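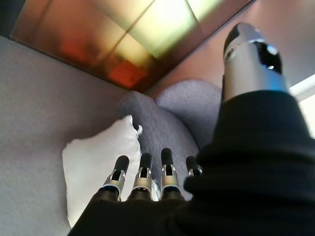

About Ullamora

Ullamora publishes tabletop roleplaying games and supplements. The company was set up by Shahla Zamani and Forough Asadi, who had been writing rules for the same home group and wanted a house format for them. Both still work on every title.

What we publish

Our main line is Okulden, a game of river trade and border law for three to five players. It uses a pool of six-sided dice and a single resolution table. The core book is 300 pages and includes the full rules, a starting region and 17 prepared encounters. Celdale is a smaller game on the same engine, written for one referee and one player. Character sheets for the two games are interchangeable except for the debt track, which Celdale does not use.

How we work

Shahla Zamani writes and maintains the rules text. Forough Asadi handles layout, maps and indexing. Each manuscript goes through 5 rounds of outside playtesting before layout begins. Test groups receive the rules with no coaching from us and return a written report after each session. 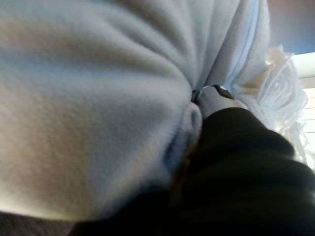 Reports are logged against rule numbers, so a change in the text can be traced to the session that prompted it. The log for Okulden closed at 3681 entries. Errata are issued every June as a plain PDF and folded into the next printing.

Printing and orders

Books are printed and bound by Mahmoudi, which also ships orders placed through this site. PDF copies are included with every print purchase. Stores can request trade terms through the contact form; please state the titles and quantities wanted.

Submissions

We do not accept unsolicited manuscripts. Playtest sign-up is open to groups with a regular referee.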